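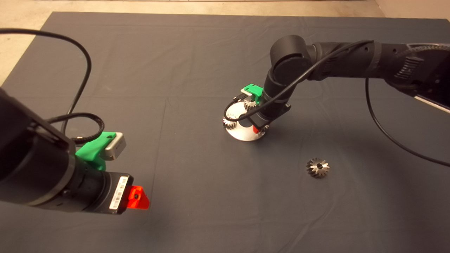

**Welche Bänder deckt die Drahtantenne Fliveo ab?**

Ausgelegt ist sie als endgespeiste Halbwelle für 40 m. Auf 20, 15 und 10 m arbeitet sie auf den Oberwellen, dort reicht in der Regel der Tuner im Gerät. 30 und 17 m gehen nur mit externem Tuner und mit spürbaren Verlusten im Übertrager. Für 80 m ist der Draht zu kurz.

**Wie viel Leistung verträgt der Übertrager?**

In SSB 100 Watt, in CW 50 Watt. Bei FT8 und anderen digitalen Betriebsarten mit langen Sendedurchgängen bitte nicht über 25 Watt gehen. Der Ringkern wird sonst warm, und das SWR wandert während des Durchgangs. Wenn das passiert: Sendung beenden, abkühlen lassen, Leistung reduzieren.

**Brauche ich ein Gegengewicht?**

Meistens genügt der Mantel des Koaxkabels, sofern es mindestens fünf Meter lang ist. Bei kürzerem Kabel ein Stück Litze von zwei Metern an die Masseklemme anschließen und auf den Boden legen. Eine Mantelwellensperre gehört dann direkt ans Funkgerät und nicht an den Übertrager.

**Wie gleiche ich die Antenne ab?**

Der Draht wird mit Überlänge geliefert. Zuerst so aufhängen, wie sie später betrieben werden soll, dann messen. Liegt die Resonanz zu tief, am Ende zehn Zentimeter zurückfalten und mit Kabelbinder sichern. Erst abschneiden, wenn zwei oder drei Aufbauten denselben Wert ergeben haben — nasser Boden und Bäume verschieben die Resonanz deutlich.
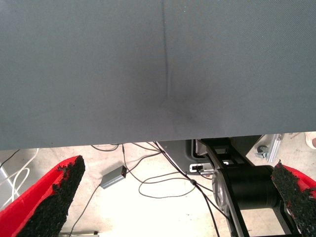 Wer ohne Analysator arbeitet, kann das SWR auch mit kleiner Leistung am Gerät ablesen, jeweils am Bandanfang, in der Mitte und am Bandende. Vorher auf freier Frequenz hören und das Rufzeichen geben.

**Welcher Mast passt dazu?**

Jeder GFK-Mast ab sechs Metern. Wir verwenden meist den Rukovar, weil seine Spitze den Zug des Drahtes gut aushält. Das oberste Segment lassen wir trotzdem eingeschoben. Carbonmasten sind leitfähig und kommen nur in Frage, wenn der Draht weit genug davon entfernt verläuft.

**Gibt es den Übertrager einzeln?**

Er ist bei Okerell unter der Artikelnummer 3134 erhältlich, der Bausatz ohne Gehäuse unter 2159. Die Wickelanleitung stammt von Vojtěch Šindelář und liegt beiden bei. Der ältere Corrigan-Übertrager lässt sich mit demselben Draht betreiben, hat aber eine PL-Buchse statt BNC.

**Darf ich die Antenne dauerhaft draußen lassen?**

Für ein Wochenende ist das in Ordnung. Das Gehäuse ist spritzwassergeschützt, die Buchse nicht; dort hilft selbstverschweißendes Band. Bei Gewitter abbauen oder zumindest das Kabel vom Gerät trennen und nach draußen legen.

**Der Draht verheddert sich ständig. Was tun?**

In Achten auf den Wickler legen und das freie Ende festklemmen. Beim Auslegen am Übertrager anfangen und den Wickler mitnehmen, dann verdrillt sich die Litze kaum. Ersatzwickler haben die Artikelnummer 127 und sind ab September wieder lieferbar.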